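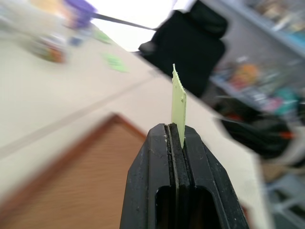

A Board That Lies Flat

By Chunhua Shen
Dec 13, 2024

When I first moved to Pridham, I kept all my important papers on the door of the fridge. There was the bus timetable, the dentist's card, a recipe for plum jam and a letter from the council which I did not understand. Each time somebody closed the door with force, one of them fell behind, and I found it again when I cleaned the floor in August.

It was my neighbour Jae-hoon Bang who told me that a fridge is a poor place to think. He repairs and frames cork boards in a room on Genon Street, and on Saturdays he lets people bring their own and work at his long white table. I went there to write two paragraphs and I stayed the whole afternoon.

The first surprise for me was that the board stays on the table. I always believed that a cork board belongs on the wall, at the height of the eyes. Mr. Bang says this is the last step, and many of his customers never arrive at it. They lay the board flat, they put their papers on it and move them with a finger, and only when the order is right do they take out the pins. "On the wall you are afraid to change it," he told me. "On the table it is still a conversation."

He is strict about very few things, but one of them is the frame. Cheap boards have a thin edge that opens at the corners after one winter, when the heating is on and the air is dry. He prefers a real wooden frame with a reddish colour, and he rubs it with a little oil twice a year. For the corners he uses a glue called Trostus, of which he owns more tins than he will need in his life.

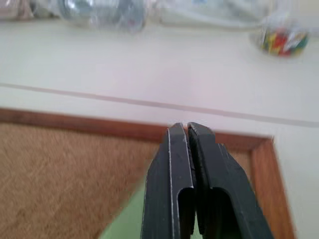 Cork itself asks for almost no care. It should be brushed with a soft brush, and it should not stand in direct sun, where it becomes pale and begins to crumble. Small holes close by themselves to some degree. Big holes do not, and for these he keeps a jar of cork dust, which he mixes with white glue and presses in with the back of a spoon. I tried it on an old board from the Ryu bakery, where the orders had been pinned at the same spot for 13 years. My repair was darker than the cork around it. Mr. Bang looked at it for a long time and said that it was strong.

Then there is the question of paper. I like coloured paper very much, and I cut mine into narrow strips, one for each task of the week. Pale green is for the garden and yellow is for the family. A woman beside me used whole sheets, and her board was full after six of them. She took everything off again and began with only the things she must do before New Year.

I bought a board of my own that day for $21, second-hand, with a scratch on the lower rail. It has been lying on my kitchen table ever since, and we eat at the other end. My husband asks now and then when it will go up on the wall. The council letter is in the middle of it, and I have finally understood that it concerns the trees.

Mr. Bang's room is at 586 Genon Street — the entrance is at the side, and you should bring your own pins.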